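Brultis sewing notions list, README

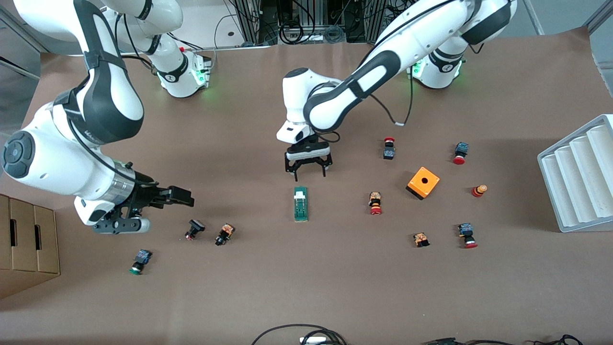

Work surface with small push buttons and switch parts.

What this is

Plain text list of buttons, snaps, zippers and thread, for people who mend clothes and want to look up a size without digging through old catalogs. Started as my own notes. Angeliki Vlachopoulos cleaned up the column names in April, blame me for the rest.

Files

buttons.csv - main one, most complete
snaps.csv - ok
zippers.csv - missing a lot of the invisible ones
thread.csv - color names only, no swatches
old/ - don't use, kept for the Caneck numbers

Columns in buttons.csv

id - never reused, even if a row gets deleted
maker - as printed on the card. Blank if no card.
diam_mm - measured across the widest point
ligne - old button size, worked out from diam_mm, so don't edit by hand
holes - 2 or 4, or S for shank
material - free text, sorry. "plastic" covers way too much
care - from the card only. No guessing.
notes - anything else

Where it came from

Mostly the Manolakis shop drawers, plus card backs typed in by hand. Fistetti rows were copied from a wholesale list that had its own mistakes in it. I fixed the ones I caught, probaly not all.

Known problems

- Some Fistetti sizes look like ligne typed into the mm column. Anything over 40 mm, check before you cut a buttonhole.
- Caneck changed its color names partway through. "Oat" and "Oatmeal" may be the same thing, left both in.
- 8 rows in snaps.csv have no size at all. Need to see the cards again.
- Toggle buttons: length goes in diam_mm for now. Not great.
- Accents in maker names got mangled if you open the file in an old spreadsheet program. Import as UTF-8.

Adding rows

Add to the bottom, dont sort. One row per size, not per color. Measure with calipers if you have them, a ruler is fine for coats. If you're not sure about material leave it blank.

Send changes by Friday if you want them in the next version, otherwise they wait.

License

Use it for anything. Credit is nice. Measure your own button before you order a whole bag.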